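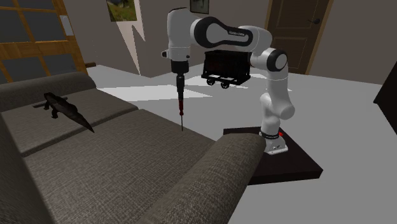 Issue 96, page 4

Can a machine tidy the sitting room yet? Karnska opens its household chores trial to everyone

By Mererid Rees
May 25, 2022

Karnska is delighted to publish the first full results from Bostia, its simulated home for testing robot arms on the everyday jobs most of us put off. The results, the rooms and all the objects in them can be downloaded free of charge from today.

Bostia began with a simple question that people kept asking us at open days: when will a robot be able to clear up after my family? We wanted to give a proper reply, so we built a set of rendered rooms with sofas, doors, pictures on the walls and the sort of clutter that ends up on cushions and floors (toy reptiles and screwdrivers included!) and set a robot arm to work in them.

The arm made 2558 attempts at picking things up, carrying them and putting them down again. It managed 1692 of them. That is far better than we had hoped for at this stage, and we are thrilled with it, but it also means plenty of jobs went wrong, and a robot that drops your things this often is not ready for your home.

Hard, straight objects such as hand tools went best. Long, bumpy shapes lying on a soft seat were much harder, and anything that had slid into the gap between two cushions was usually left where it was. Sunlight gave trouble as well. Bright patches on a plain floor were sometimes taken for objects, and the arm would reach for them quite happily.

"I have been asked about robot butlers since 2005 and I have always said not yet," said Hywel Cadwaladr, who leads the Bostia work. "I'm still saying not yet, but I say it with a lot more cheer these days. Watching it lift a screwdriver off a sofa without catching the fabric made my whole week. Folding a fitted sheet is another matter. I can't do that either."

The trial also covered shop-floor chores, with the Yordanov set of shelf and counter tasks. Facing up boxed goods on a shelf went well. Sorting mixed returns in a basket did not, and that part will be run again in June with a new way of planning the grip.

Work on a kitchen, named Rarnard, has already started. It will bring in drawers, cupboards and washing up, and we would love to hear which jobs readers think should go in first. Teachers and students are welcome to use the rooms in lessons and projects, and no robot is needed to take part.

Shares: 41 | Comments: 7

Recent items
Rarnard kitchen: send us your worst chore
Why cushions are hard for robots
Yordanov shelf tasks, notes for new users
Open day talks now available to read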